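Unit 4: Floor Space and Clearances in Patient Rooms

Read this before the Damau plan exercise. Bring a scale ruler.

4.1 Turning space
A manual wheelchair turns within a circle, and the circle has to be free of fixed furniture at floor level. Draw it first, then place the bed. Students who place the bed first usually end up with the turning circle overlapping the door swing.

4.2 Transfer side
Mark one long side of the bed as the transfer side. Keep bedside cabinets at the head end — a cabinet halfway along the rail takes away the approach. Overbed tables are movable and are left off the plan.
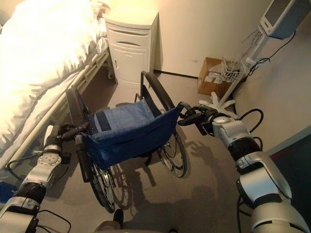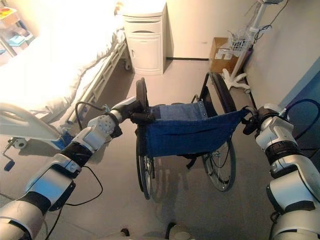
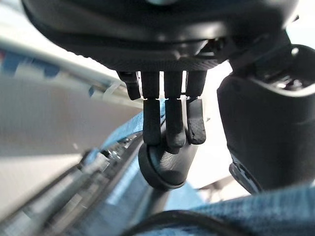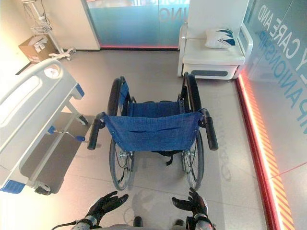

Fig. 4.1. Ward room. First view: bed, cabinet and wheelchair. Last view: wheelchair from behind.

4.3 Doors and storage
Measure clear width with the door open, from the face of the door to the stop. Frame-to-frame width is not accepted. A folded chair still needs a parking place outside the turning circle, and it must be shown with a dashed outline.

4.4 Exercise
Sheet 13 gives the Escobedo wing, room 556, without furniture. Add one bed, one cabinet, the turning circle and the transfer side. Label every clearance in inches. Written notes: 320 words maximum, handed in with the drawing.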